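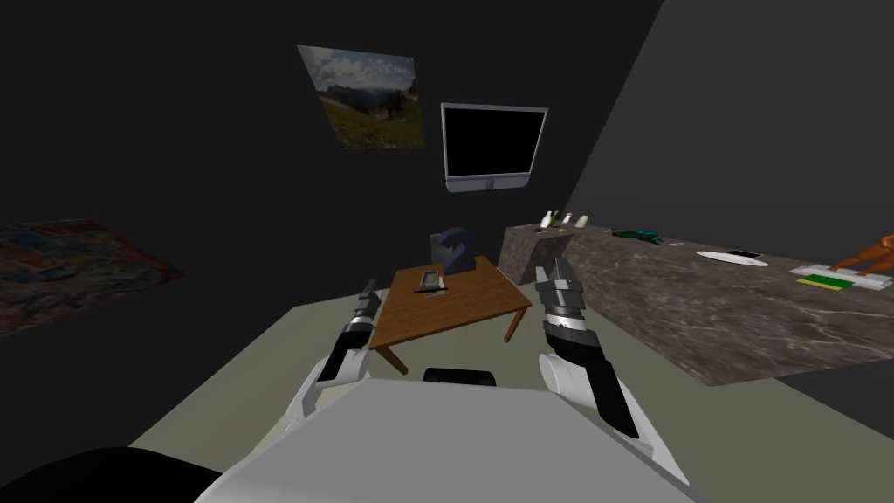
Zulby trial room, main view with both arms forward and the table between them.

From: Wekesa Kinyua
Date: Jun 16, 2020
Subject: Re: Is the Zulby room kit worth the license?

Print this message | E-mail this message

Popescu wrote:
> We have a quote from Cikutix for the Zulby simulator kit, 9 seats.
> Before I sign, has anyone on the list used it for two-arm work?
> I mostly want to know about the cameras and the start-up time.

Dear Popescu, dear all,

I use the kit since April at our lab in Prostthorpe, on the 60 day trial. I will try to answer in order.

Cameras. You receive the main view and one view for the hand. The hand view is useful for close work, but please look at the light before you decide. With the default setting the walls and floor come out very dark, and my students lost their orientation many times. I asked for a brighter preset and wait for the answer. 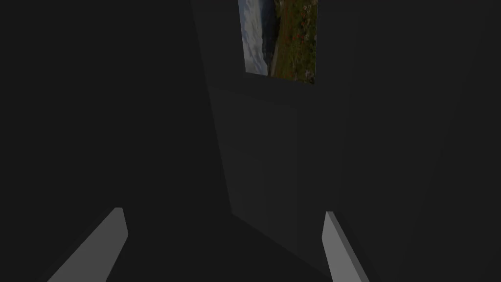

Hand view, fingers open, default light.

The landscape on the wall became our reference point in this view. It is not elegant – a marker on the floor would serve better, and you can add one yourself in the room file.

Start-up time. On our machine a room loads in almost 133 seconds the first time, and much faster after this. For a class I load everything before the students arrive.

Two arms. This is the strong side of the product. Both arms accept commands in the same step, and I had only 3 crashes in the whole trial, all of them when I changed the room file by hand.

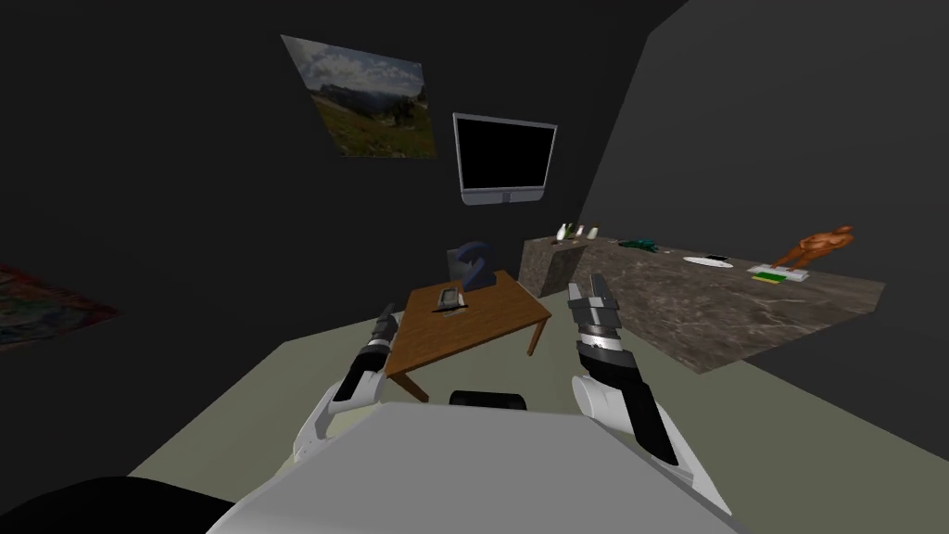 Same room, grippers near the table and the counter.

For 9 seats I would ask Cikutix for a lower price. The manual is thin and the contact settings are explained on one page only. I can send you my notes on these if you wish.

With kind regards,
Wekesa Kinyua

Last updated: Jun 2020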